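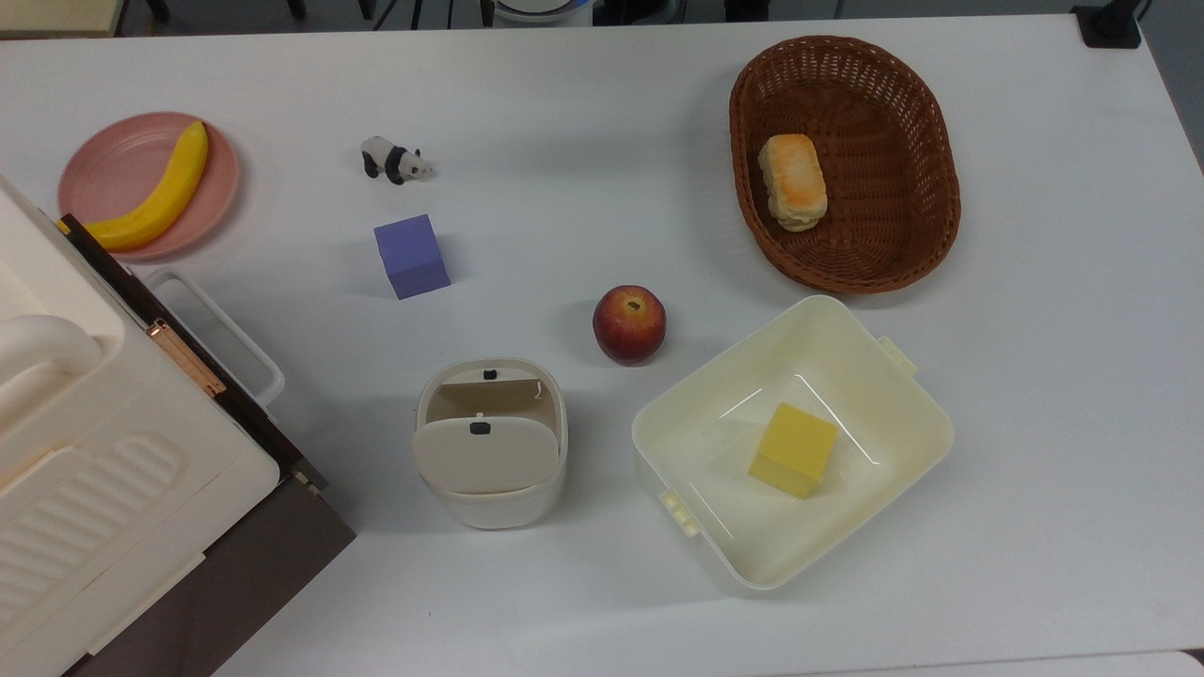
**Projektbericht: Ordnungssysteme für kleine Haushaltsflächen**
Verfasser: Viorica Neagu, Iolo Gwynne
Projektpartner: Wohnwerkstatt Perville

## 1. Gegenstand

Im Rahmen des Moduls »Haushalt und Raumnutzung« wurde untersucht, wie sich Kleinteile auf einer gemeinsam genutzten Tischfläche so ablegen lassen, dass sie ohne Suchen wiedergefunden werden. Verglichen wurden offene Behältnisse (Teller, Korb, Kunststoffbehälter) und ein kleiner Behälter mit Klappdeckel. Als Ablagegut dienten unter anderem eine Spielzeugbanane, ein Spielzeugbrötchen, eine Pandafigur und ein Schaumstoffwürfel.

## 2. Durchführung

An der Erprobung nahmen 16 Studierende teil. Insgesamt wurden 183 Ablagevorgänge protokolliert. Vorgegeben war lediglich, dass Lebensmittelnachbildungen und übrige Gegenstände getrennt abzulegen sind.

## 3. Ergebnisse

In 131 Fällen wählten die Teilnehmenden ein offenes Behältnis. Das Brötchen wurde überwiegend dem Weidenkorb zugeordnet, die Banane dem Teller. Für Figur und Würfel ergab sich keine einheitliche Zuordnung; beide blieben häufig auf der Tischfläche liegen. Der Deckelbehälter wurde selten genutzt, auch wenn er bereits geöffnet war.

## 4. Offene Punkte

Eine Beschriftung der Behältnisse wurde nicht erprobt. Die Protokollbögen sind bei Frau Neagu einzusehen.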